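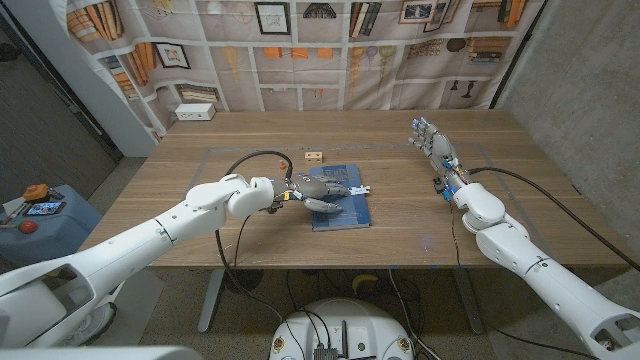 The book table at the Hevbridge open day, with both arms over the work area.

I drove out to the Flallitska lab in Hevbridge for their open day on 08/05/2021, mostly to settle an argument at home about whether a machine will ever clear our coffee table. We own too many books, they live on every flat surface, and I'm the one who picks them up. So of all the stations on the map I went straight to the one marked "tidying" and stayed so long I nearly missed lunch!

Parking was in the lower lot (follow the cones, ignore your phone) and the walk up is steeper than it looks. They gave me visitor sticker 2848 at the door, which I hope is a running total and wasn't just that morning.

Picking up a book

The two-armed machine goes by Obi, and its job for the day was books. I'd have guessed cups were harder, but the guide set me straight. A hardcover lying flat gives you almost nothing to hold. You and I slide it to the edge of the table, or get a fingernail under the cover, and we do it without a thought. Obi has to work out where the edge is, get a thumb down low and fingers on top, and then press hard enough to grip without shoving the whole thing away – and a shiny cover doesn't help, with all that glare coming back off it. The lights in the fingertips are a lovely touch, by the way. They glow a really bright blue and I could have watched them all day.

I asked how much practice it takes. The answer was 700 tries at this one chore since March, with two people on hand for every session. My kids have had fewer reminders than that (just). 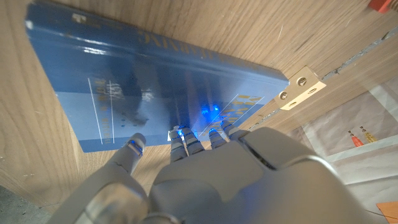 The Liltus shelf demo

Next door was the shop-floor side, where a company called Liltus was showing a stocking system for small stores. It moves boxes from a cart to a shelf, four to a row, and it was much further along than the book work. Same size box, same shelf height, good light. If I ran a store I'd be asking for a price. For my living room, I think I'm still the one picking up the books for a good few years, and I said so when I got home.

Coffee was free, and the line for it went out the door by eleven.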